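Spent Thursday recording hand demos for the marker task. A few notes while I still remember them.

Setup is gloves on both hands, a controller mounted on the back of each glove, modules strapped to the forearms. The controllers give us wrist position. The gloves give us fingers. Nothing gets pressed, they only ride along.

The task is caps and markers. It sounds easy until you do it in padded gloves. You lose most of the feeling in your fingertips, so you end up watching your hands the whole time.

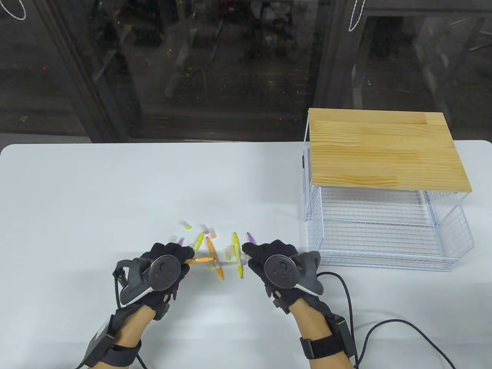
Biggest lesson so far: slow down at the grasp. My early demos had me closing my fingers while my arm was still moving. A person gets away with that. The policy copies it and knocks the pen away.

Second lesson: keep both hands in view. I like to park my idle hand near my hip. The head camera loses it, and then we have finger data with no picture to go with it. Those episodes get thrown out.

We have 2,423 episodes in the Plorkemitz set now. 353 of them are marker episodes, and I threw out more than I would like to admit to get there.

Kornél Oláh does the cleanup in Parance and he is strict. If the wrist track jumps, the episode goes. He's right to do it. I complained anyway.
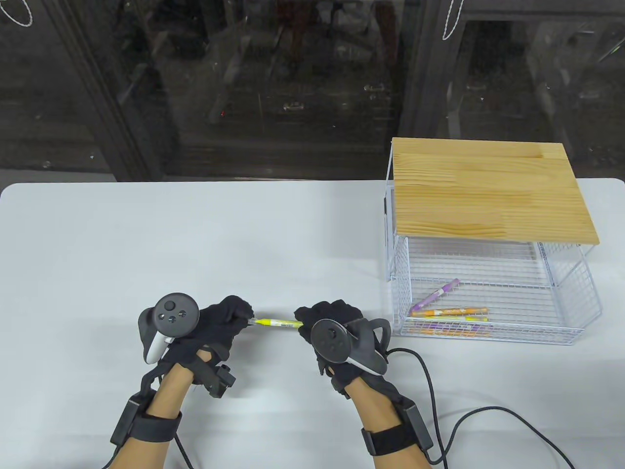 Handing a marker from one hand to the other is the hardest part to show well. Both sets of fingertips are on it for a moment, and the glove data gets noisy right there. I now hold for a beat before letting go.

People ask why we don't just drive the arms by remote. We do, for other tasks. For small two-handed stuff I'm much faster this way – around 3 times faster by my own count – and the motions look more natural.

The downside is that my hands aren't the robot's hands. Somebody still has to map one to the other, and the thumb is always the problem. Szalai's mapping is better than our old one but it still rolls the thumb too far in on thin objects.

Cable routing matters too. If a cable pulls on your wrist you start making odd little corrections, and those end up in the data.

Next up is the same task with different starting layouts. After that, the Flerby gripper gets a try at it. I'll post how it does, good or bad.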